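Notes > Manipulation > Planning and control

Overview Articles Tooling Archive

Last updated: December

The planner should be allowed to say it does not know

Most manipulation stacks I have worked on contain a function that returns a pose. It takes a depth image, a color image and a set of camera parameters, and it returns six numbers and a score. Everything downstream treats the six numbers as a measurement. The score is compared with a threshold once and then dropped. My argument is that this interface is wrong, that it has been wrong for a long time, and that clear plastic is the cheapest way to show it.

Consider a translucent food container on a white table. An active depth sensor projects light onto it. Part of the light reflects from the near wall, part passes through and reflects from the far wall or the table, and part goes somewhere the receiver will never see. The resulting depth map has holes where the rim should be and a plausible surface a few centimeters behind the side wall. The pose function fits a model to that surface. The fit is good. The pose is wrong, and the score is high, because the score describes agreement between the model and the points and says nothing about whether the points are real.

The usual response is more training data. We did this at Plitley, where the stack was called Annan and the grasp network had seen a great many opaque boxes. Adding 2,000 rendered scenes of clear containers raised the success rate on clear containers. It also moved the failures to places where they were harder to find. Before the change, the arm missed the rim by a wide margin and the planner noticed that the fingers had closed on nothing. Afterward it missed by a few millimeters and pushed the container across the table, and the log recorded a completed approach.

I reviewed 693 grasp attempts from that period. In 232 of them, the final commanded pose differed from the contact geometry by more than the finger could absorb. The pose function had reported high confidence in nearly all of these. No threshold separates the two groups. I tried several and then plotted the scores, which I should have done first.
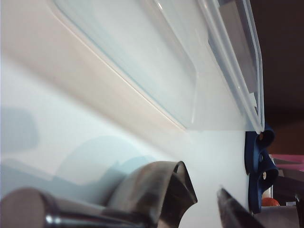
The wrist camera is the second standard response. Mount a camera near the fingers, move closer, and refine. I support this, with a reservation about how it is generally wired in. In Annan the close view was used to compute a correction to the original pose, and the correction was clamped to a small range so that a bad frame could not throw the arm. This gives the first estimate, made from far away with the worst data, a veto over the second. If the far view has locked onto the back wall of a container, the clamp guarantees that the near view cannot fix it.

Near views also have problems of their own. The gripper occupies part of the image and casts shadows on whatever is under it. On a white surface, a soft shadow edge can carry more contrast than the base of a clear container, and an edge-based tracker will take the shadow if nothing tells it otherwise. The shadow position is predictable when the light positions are known, which they seldom are. Specular lines help in one respect, since a thin highlight along a lower edge can be a strong cue to where plastic meets table. They hurt in another, since the same highlight can slide along a curved corner as the camera moves. A tracker that assumes fixed features will read that slide as object motion and servo on it.

None of this is new to anyone who has done the work. What I object to is where the knowledge ends up. It ends up in the perception module as special cases, behind an interface that can express only a pose. The planner, which could choose a different viewpoint or a different approach direction, is never told that there is a question to answer.

Dundance, the planner I maintain now, takes a set of weighted hypotheses in place of a single pose. The set is small. We cap it at 4, a number chosen by looking at cycle times, and I would not defend it on any other grounds. Each hypothesis carries a pose and a label for the surface it believes it is seeing: near wall, far wall, support plane, unknown. The planner picks motions that are acceptable under every live hypothesis, and if there are none it picks a motion that would tell them apart. Moving the camera sideways is often enough, because near-wall and far-wall hypotheses predict different parallax for the rim.

The objection I hear most is latency. It is fair. A disambiguating motion takes time, and on opaque objects it would be wasted. On opaque objects, however, the set nearly always collapses to one member before the arm has started its descent, and the planner then behaves as the old one did. The time is spent on the objects that need it.

The second objection is that the planner becomes hard to test. This is also fair, and I have less of an answer. A function that returns a pose can be checked against a recorded pose. A planner that trades motion for information has to be replayed against something that responds to the motion, and recorded logs do not. We wrote a small replay tool, Dondo, that renders the hypotheses from new viewpoints and feeds them back. It handles opaque geometry well. Its refraction model is crude, and I do not trust it on thick ridged rims, where the highlights from neighboring ridges merge at low angles. Those cases still get run on hardware.

If I could change one thing in other people's stacks without rewriting them, it would be the return type. Keep the network, keep the clamp if you must, but let the function return more than one answer or none. The callers will fail to compile, and each compile error will mark a place where somebody assumed the pose was a fact.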